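Jullel three-drawer side cabinet, gray
Review posted 10/8/21

I bought this cabinet to stand in front of the long counter in our break room in Sturnham. We needed a small surface for lunch things and a few drawers for whatever people leave behind. It has been in daily use since March, which is long enough to say what is good about it and what is not.

The Jullel comes in one size and two colors. I picked the dark gray. It cost 40 dollars more than the Bokberg cabinet I was comparing it with, and the main difference is that the Bokberg has two drawers and no open shelf.

Size and top

The top is flat and square with a low raised lip. The lip does its job. A can that gets knocked on its side stays up there, and so does a bowl pushed too far back. It also means you can't wipe crumbs straight off the edge. You have to lift them out with a cloth, and the corners need a second pass. 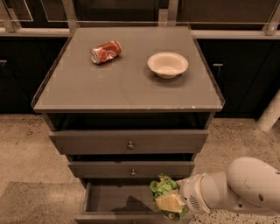 I would have liked a little more depth. Lunch for one person fits fine. Lunch for two means somebody's bowl ends up on the counter. The manual lists a limit of 44 pounds for the top, and I have not come close to that.

The finish is the weak point. The front edge picks up pale scuffs and small chips, and the corners are the worst. Ours sits where people walk past with bags and chairs, so it gets more knocks than it would in a bedroom. I bought a touch-up pen from Bozkurt that was sold as a match for dark grays. It came out a shade too blue, so I stopped after one spot.

Drawers

There are three drawers, each with a small round knob. The knobs are easy to grip and none has worked loose so far. The drawers run smoothly when they are empty and get a bit stiff when they are full. The top one on ours does not always sit flush when you close it. Pushing it again helps for a day or so.

The bottom drawer is the one we use for snacks. Pulled all the way out, it is easy to see into from above, and you can drop in a sandwich without moving the other things first. I wipe the bottom out every week - lettuce finds its way in there.

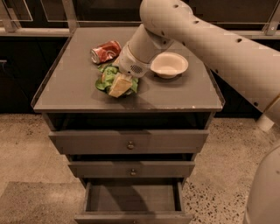

Cleaning the top is quick. Soda leaves a sticky ring if it sits overnight, but warm water takes it off. I have not used anything stronger on the paint and would not try it given how it chips.

The open space above the drawers is handy for napkins. It gets dark toward the back, so small things disappear. I would not store anything there that you need in a hurry.

A bag of chips or something similar goes in the bottom drawer lying down. Fold it over once and the drawer closes without catching.

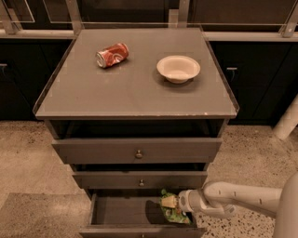
Assembly

Allow 30 minutes with a screwdriver of your own. The one in the box is too short to be useful. There are 9 steps and the drawings are clear except for the drawer runners, where left and right look the same. Check the letters stamped on the metal before you screw them in. I had to take one pair out and start over.

Who it suits

It is a decent cabinet for a break room, a hallway or next to a bed. If you care about the paint staying perfect, put it against a wall away from traffic or buy something else. I would get the same one again for the drawers and the lip, and I would ask for a better finish at this price.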